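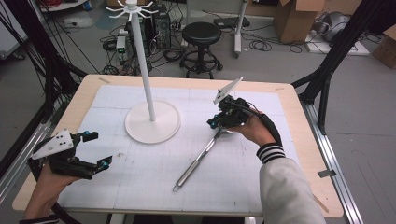

Utensil and stand task, two grippers, grid mat.

Hostholm Student Robotics Club: Frequently Asked Questions

What does the club work on?
Hand-held grippers and the data recorded with them. Members carry out short table tasks, and the recordings are used to train the arm in the second half of the year. The current task is hanging a metal kitchen utensil on a white stand.

Do I need to know how to program?
No. New members start at the table. Programming begins in the second half, with Noemi Achterberg's notes as the course text.

How long is a session?
Each member gets a 40-minute slot, with 10 minutes of that set aside for calibration. A slot that starts late still ends on time.

How many recordings do we have?
The Okabe set held 346 runs at the end of August. Failed runs are kept and labeled as failed.

Which utensil should I use?
Use whichever one is on the run sheet. Handle shape matters more than weight — a round, polished handle can turn between the pads if it is held too near the end.
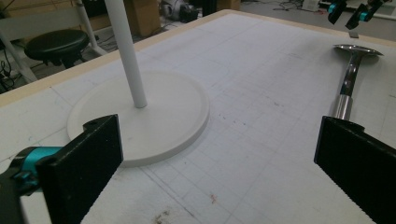
Brunello Valentini asks whether the stand has to go back to the same grid square after every run. It does not. Move it between runs and write the new square on the sheet, or the arm will learn one position only.

Can I work alone?
No. Teams have up to 4 members, and one of them keeps the run sheet.

What happens if I drop the utensil?
Stop, open both grippers and mark the run as failed. Do not pick it up and carry on in the same recording.

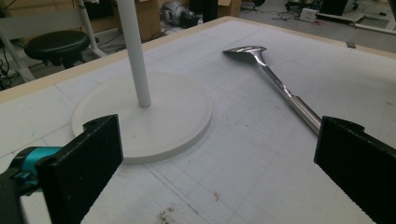
Joining and Contact

How do I sign up?
Write to Jouko Saarela with your name, your year and the slots you can make. Places for the Coltport meet are assigned after the calibration test.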